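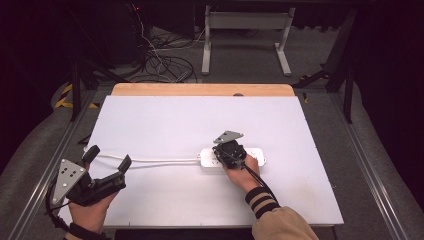

From: Rakiya Fashola
To: the Lurnorero knitters list
Date: 21 Mar 2019
Subject: Re: Yarn for the lap blankets?

Shuk-fan Wan wrote:
> Has anyone knit up the Ruteo wool yet? I have a cone of it, 1,000 yards,
> and I'm scared to start a blanket in case it blooms and goes fuzzy on me.
> Also, does anybody know how much the big feather and fan one takes? The
> pattern just says "plenty".

Hi Shuk-fan, hi all,

Yes! I made two with it last winter and I love the stuff. It does go fuzzy after the first wash (a nice kind of fuzzy, like an old sweater) and then it settles down. Mine came out a bit wider than I'd blocked the swatch, so go down a needle size if you knit loose like me.

For the feather and fan, my first one took 786 yards and the second took 691. Same pattern, same needles, I just got bored and skipped the last repeat! So your cone is plenty, and you might even squeeze a hat out of the end.

The color does come out in the sink, by the way. I did the dark green and the water looked like pea soup. Wash it alone, please learn from my dish towels.

I also tried the Zonari cotton and wouldn't do it again for a blanket, way too heavy on the lap. It's sitting in a bag, roughly 700 yards of it in cream, and it's yours if you want to make washcloths. I can bring it to the June swap.

Does anyone still have the edging chart from last year? Mine has coffee all over rows 9 to 14.

Rakiya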